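Vendholm verlängert Reparaturprogramm für Schulrechner

Detstead, 6. Oktober. Die Vendholm Stiftung setzt ihr Programm zur Instandsetzung gebrauchter Schulrechner um weitere vier Jahre fort. Das hat der Stiftungsrat auf seiner Herbstsitzung beschlossen. Im abgelaufenen Schuljahr wurden 344 Geräte aus 34 Schulen in der Werkstatt Detstead geprüft, repariert und an die Einrichtungen zurückgegeben.

Gegenstand der Förderung sind stationäre Rechner, deren Gewährleistung abgelaufen ist und für die seitens der Schulträger keine Mittel zur Instandsetzung vorgesehen sind. Die Schulen tragen die Kosten der Anlieferung. Arbeitszeit, Ersatzteile und die Löschung der Datenträger übernimmt die Stiftung. Mit der Fortsetzung wird das Programm auf die Gemeinden Yook und Nimau ausgeweitet, die bislang lediglich Altgeräte zur Teilegewinnung abgegeben hatten.
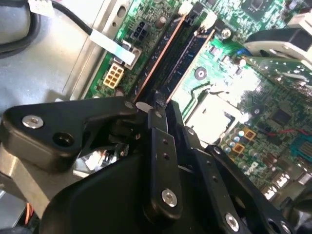 Für die Schulen zähle vor allem die Verlässlichkeit der Rückgabetermine, erklärte Jytte Juhl. Wer einen Computerraum plane, müsse wissen, wann die Geräte wieder zur Verfügung stünden. Die bisherige Praxis, Anträge nur einmal jährlich entgegenzunehmen, habe kleinere Schulen benachteiligt. »Ein defektes Netzteil richtet sich nicht nach der Antragsfrist«, so Juhl.

Die Stiftung hat das Verfahren entsprechend angepasst. Anträge können künftig fortlaufend gestellt werden; über die Annahme entscheidet die Werkstatt anhand einer Geräteliste mit Angaben zu Baujahr, Arbeitsspeicher und Fehlerbild. Die Liste ist vom Schulträger gegenzuzeichnen. Tragbare Computer, Drucker und Anzeigegeräte bleiben von der Förderung ausgenommen. Rechner, deren Reparatur den Zeitwert übersteigt, werden mit Zustimmung der Schule zerlegt und als Ersatzteilspender verwendet.

Der Eigenanteil der Schulträger an den Transportkosten bleibt unverändert. Träger mit mehreren Standorten können Sammeltransporte anmelden. Die überarbeiteten Förderrichtlinien treten im Februar in Kraft. Bereits bewilligte Anträge werden nach den bisherigen Bestimmungen abgewickelt; eine erneute Einreichung ist nicht erforderlich.

Antragsunterlagen und Förderrichtlinien sind bei der Geschäftsstelle der Vendholm Stiftung in Detstead erhältlich. Presseanfragen nimmt die Abteilung Kommunikation schriftlich entgegen. Der Abdruck dieser Mitteilung ist honorarfrei, um ein Belegexemplar wird gebeten.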